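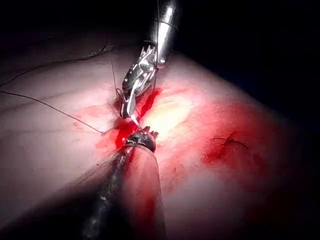 Dried beans through the summer

Dec 26, 2025
By Mawar Pangaribuan

In the last issue I said I would write up how we do dried beans at our place, and several people at the Dindthorpe market have since reminded me. It is not complicated, but the first few goes can be discouraging if the beans are old or you are in a hurry.

I started in March when I worked out what we were spending on tins. We are a house of four and eat beans or chickpeas most weeks, usually in salads at this time of year and in soup once it cools down. Going through the pantry that weekend I found 27 tins, a few of them past their date, and three opened bags of dried beans I had forgotten about. The bags went into jars and I have cooked from jars ever since.

Soaking

Put the beans in your biggest bowl and cover them with plenty of cold water. They swell more than you expect. Overnight is the usual advice and it works, but in hot weather I put the bowl in the fridge. I lost a batch of chickpeas in the first warm week by leaving them on the bench until the afternoon. They had gone foamy and smelled sour, so out they went.

Add a spoonful of salt to the soaking water. My mother would not have allowed it, but the skins come out softer and fewer of them split. Tip the water out in the morning and rinse well.

Lentils and split peas don't need soaking. Pick them over for stones and cook them straight from the bag. 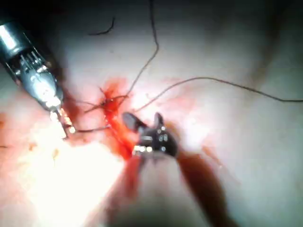

Two robotic instruments, seen close up.

Cooking

Fresh water, enough to cover by a few centimetres, a bay leaf and half an onion. Bring it to the boil and keep it there for ten minutes, then turn it down until it barely moves. Kidney beans must have that full boil at the start, so don't put them into a slow cooker raw. Boil them first on the stove and then move them over if you like.

Times vary a lot. White beans from the co-op take me 48 minutes on the small burner, and I only know that so exactly as I timed them for this item. Chickpeas take longer. Start tasting early, and taste more than one bean -- a pot can have soft ones and hard ones in it at the same stage.

If they are still hard after two hours they are probably old. A pinch of bicarb in the water will help, although too much makes them slimy and gives them a soapy taste. Keep tomatoes, vinegar and lemon out of the pot until the beans are done.

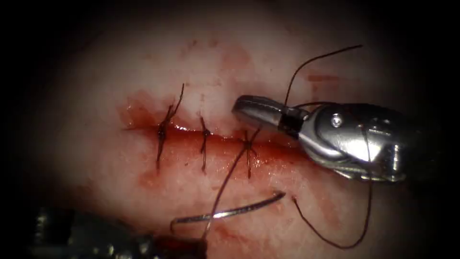 Let them cool in their liquid. If you drain them hot the skins dry out and peel. I salt the pot again at this point and leave it for half an hour on the bench, then it goes into the fridge.

Freezing

I freeze them flat in bags with a little of the liquid. A standard tin holds less than you would think once it's drained. The one I weighed came to 253 grams, so that is what I put in each bag, and then any recipe calling for a tin just needs one bag. Write the name on before you fill it, as a full bag is hard to write on. A 1 kg packet of chickpeas fills 9 bags at our house with a few spoonfuls over for lunch.

They thaw in a bowl of warm water while you chop everything else. For soup you can drop them in frozen.

Slamet Nasution does his in jars and says they hold their shape better. He leaves a good gap at the top for the liquid to expand. I have cracked two jars and gone back to bags.

A salad to use them in

Gonçalo Amaral brought this to the street lunch and gave me the recipe. Two bags of white beans, thawed and drained. One small red onion, sliced thinly and left in vinegar for as long as you can wait. A big handful of parsley, stalks and all, chopped. Olive oil, salt, pepper, and a tin of tuna if you eat it.

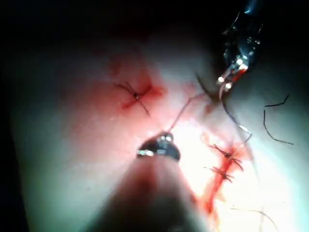
Mix the beans with the oil first, while they are at room temperature, and add the onion and its vinegar last. It keeps two days in the fridge. Gonçalo puts olives in and I don't, but both versions got eaten. With leftover Christmas ham in place of the tuna it makes a decent tea for this week, and nobody has to turn the oven on.

Where to buy

The Saragih grocery has the best turnover in town, which matters more than the price. Ask for chickpeas from the new sack. Supermarket packets are fine for lentils. I would skip the bulk bins that never seem to go down.

Tirta Rahman has a pressure cooker and has promised a table of times for the next issue. If you have times of your own, especially for black beans -- mine are never the same twice -- please pass them on to her at the market before she writes it up.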